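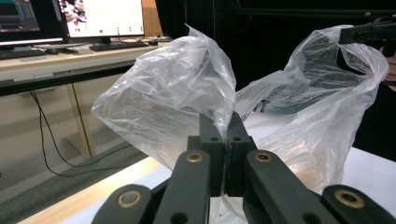
Polyethylene film is sold by gauge, and gauge is the number most buyers get wrong. One mil is a thousandth of an inch. Produce bags run well under that, and contractor bags run three mil and up. Between the two sits the middle range where clear bags are used for storing dry goods, spare parts, bedding and bulk food, and where the printed thickness says little about how long the bag will last. A large clear bag tends to be judged by its side panels, because that is where the contents show. The part that takes the abuse is the neck, which gets crumpled and pinched together every time the bag is gripped there, and film that has been folded sharply in the same place many times will develop pinholes long before the panels show any wear.

The mechanism is called flex cracking. A fold puts the outside of the film in tension and the inside in compression. Low-density polyethylene tolerates this well, as its branched molecules slide past one another. High-density film is stiffer and crinkles louder, and it turns white along the crease after repeated folding. The white line is a field of tiny voids. Once it appears, moisture gets through at the crease faster than through the rest of the wall.

Proltau, which extrudes film for repackers, tests neck wear on a bench rig that gathers and releases a sample until dye passes through it. In its June run, a two-mil linear low-density film lasted 600 cycles. A high-density film of the same gauge lasted 268. A blend sold under the Zitix name, with a thin high-density core between two softer skins, fell closer to the low-density result and kept most of the stiffness that makes a bag easy to open and fill.

Closure makes a further difference. Wire ties concentrate force on a narrow band and can cut thin film when overtwisted. Rubber bands spread the load but lose tension in cold rooms. A gooseneck – twist the neck, fold it over on itself, then tie – seals best against humid air and uses up the most film. Çınar, a dried fruit packer, moved its bulk liners from wire ties to flat plastic clips and cut the length of its bags by 13 percent, as the clip needs only a short collar of film above the fill line.

Shorter necks have a cost. A liner that holds 200 pounds of product needs enough free film for a firm grip when it is reopened, and a short collar gets handled in exactly the same spot each time. Packers who reuse liners generally keep the longer neck and move the tie point down a little with every closing.

Storage temperature matters less than light. Unstabilized polyethylene left near a window turns brittle in a matter of months, and the neck goes first. Lovari, a supplier of grain liners, prints a date box on each bag so that warehouses can retire them by age. The box is on the bottom seam, where it stays readable after the top has been trimmed.

Buyers comparing quotes should ask for the resin type and the dart impact figure along with the gauge. A quote that lists gauge alone leaves out most of what determines service life.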